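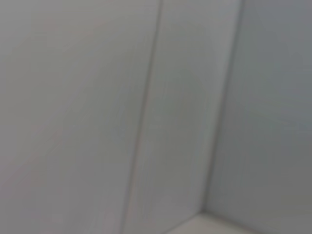
Unit 2. Pose estimation from wrist views with little texture

Near a plain wall the image gives few point features, and matching between successive views fails. Khattak and Văn use edges instead. Where two walls and a floor meet, three edges fix the orientation of the wrist, and the corner itself fixes position up to scale.

Edges are fitted to the intensity gradient over a band 40 pixels wide, so moderate blur is tolerated. On the Bukhari set (409 views) the fit was rejected when fewer than 2 edges were found.

Reading: Willano report, sections on line fitting and scale. Derive the Jacobian for the vertical edge before lab.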